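Search this site Search All topics Unanswered

How long before I can go back to lifting at work?

I have a hernia repair scheduled and I'm trying to plan my time off. I work in receiving at a garden supply warehouse in Gindcombe and most of the job is moving bags of soil and feed. The bags are 25 pounds and up.
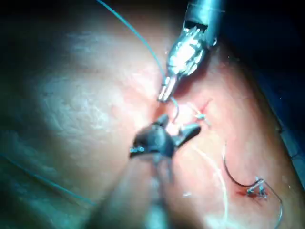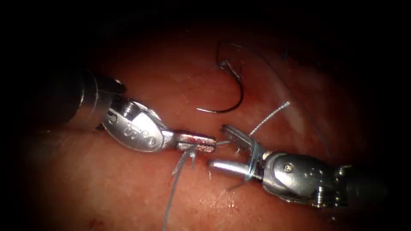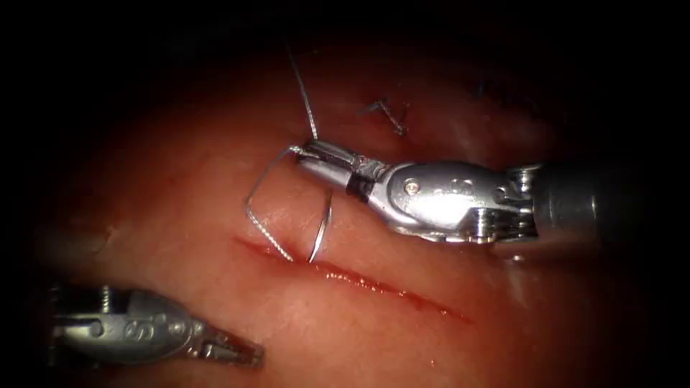

Instruments and tissue during stitching work, three views.

The surgeon's office gave me a sheet that says "resume normal activity as tolerated" and nothing about lifting. My supervisor wants a return date in writing. I have 5 vacation days left and no short-term disability, so anything past that is unpaid. My share of the bill is already $2,225 and I would like to keep the unpaid part small. Has anyone with a physical job been through this? What did you tell your employer, and did they give you light duty?

Posted by trasska_north, Jun 28, 2024

---

gravelroad

Call the office and ask for a work restriction letter. Use those words. "Normal activity" on the general sheet is written for people with desk jobs and it won't help you with HR. The letter should say how many pounds you can lift, how often, and until what date. If they won't pick a date before the surgery, ask them to put "to be reevaluated at follow-up visit" and give your supervisor the date of that visit.

I had mine done in April. I drive a delivery route out of Plelgate and was off for 2 weeks, then did paperwork and phones until the surgeon cleared me to load the truck. Your dates may be different depending on the kind of repair and how you heal, so don't go by mine.

Some things I would do ahead of time:

Ask HR if unpaid medical leave is separate from vacation. At my company it was, and I didn't have to use up my vacation first.

Get the light duty agreement in an email. A different shift lead may not know about it.

Ask the hospital billing office for a payment plan before the first bill is due. Mine had a form for it.

Move whatever you use at home to counter height. Dog food, laundry soap, the big pots. Bending down for things was harder than walking.

---

hsiao_fan

I went back too early and was sore for a long time. Take the time off.

---

backporch25

Agree with the first reply about the letter. Also check if your state has its own disability program, a few do, and some people don't find out until after the deadline to file. The office has to fill out part of the form, so bring it to your pre-op visit. They may charge a small fee for it.

If you get a cough or a cold before the surgery, call them. They may want to move the date, and then your leave dates have to change too.

Contact us | Terms of use | © 2024 Plelgate Community Help | Back to top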